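Soft plastics and cardboard: what changes at the Sidton depot this winter

27 May 2021

The Lynch Road end of the Sidton recycling depot will be closed for 13 days while the concrete apron is relaid. Cars and trailers should come in through the Praltside gate, which is normally kept for trucks. The gate is narrower than it looks on approach, and anyone towing a box trailer is asked to wait at the painted line until the vehicle ahead has cleared the weighbridge. Opening hours stay as they are.

The closure has given us a chance to move the bays around. Glass and metal stay where they were. Paper and cardboard move from the back fence to the covered bay beside the office, and e-waste goes into the old tyre shed. Garden waste is still taken at the far end, past the mulch heap, and still has to come out of its bags before it is tipped.

The reason for moving the cardboard under cover is water. Last year the depot sent out 2,677 bales of mixed paper and card, and a good share of the complaints that came back from the mill were about bales that had been standing in the rain. Wet card weighs more, breaks apart on the conveyor and goes mouldy if it sits over a long weekend. When a load is rejected the council pays to have it brought back and then pays again to have it buried. We would like to see that line in the budget get smaller. 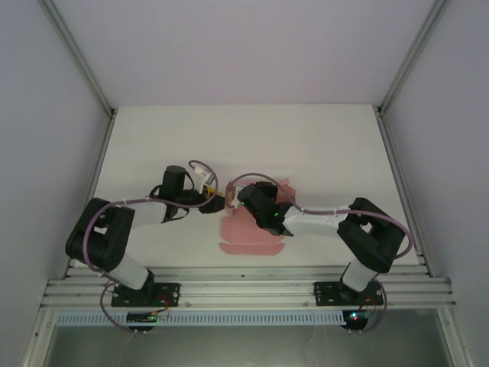 Flattening is the other half of the problem. A full-sized moving carton left in one piece takes up as much of the bay as a whole stack of flat ones, and staff have been losing part of every morning to cutting them down. Slit the tape along the bottom, push the sides in and let the box go back to the shape it was cut in, like the flat pink piece on the white tabletop in the picture. Small gift and cake boxes usually come apart with no knife at all if you find the glued tab first. Tape and labels can stay on, as the mill screens them out. Polystyrene corners, bubble wrap and plastic strapping cannot, and there is a cage for each of them just inside the bay.

Coloured card is fine. We are asked this a lot, mostly after birthdays and Christmas, and the answer is the same for pink, red, black or printed: if it is paper all the way through, it goes in with the rest. Card with a foil face or a plastic film over it does not. Tear a corner if you are unsure. Paper tears with a rough, fibrous edge, and film stretches or peels away in a sheet. Waxed fruit cartons and anything soaked with oil go in general waste, although a pizza box with a clean lid can be torn in 2 and the lid recycled.

Soft plastics will not be collected at the depot for the time being. The Flakavis trial, which took bread bags, chip packets and cling film from the front counter, finished at the end of last month and the bins have been taken away. The trial did what was asked of it as far as volume went, but the bags arrived with too much food in them for the buyer, and the sorting was being done by hand. Please don't leave soft plastics where the bins used to be. Council expects to hear in November whether a second round will be funded, and if so whether it will be run from the depot or from the library car park.

Charges for the most part have not moved. Separated paper, card, glass and metal are still free for residents. Mattresses are still taken, dry ones only. The one change is for commercial loads of cardboard, where the free limit is now 60 kilograms a visit and anything over that is charged by weight. Cafes and shops in Sidton that go over regularly may be better off with a kerbside cage, and the application form is at the front counter – bring a rates notice or a copy of the lease.

A few smaller items. The tip shop is open through the works, but its parking is being used by the concreters, so park on the grass verge opposite. The bike rack has been moved to the same side. Dogs need to stay in the car while the heavy vehicles are using the Praltside gate. The used oil tank is full and will not be taking any more until it has been pumped out. Keep your oil at home in a sealed container for now, and check the noticeboard at the gate before making a special trip with it.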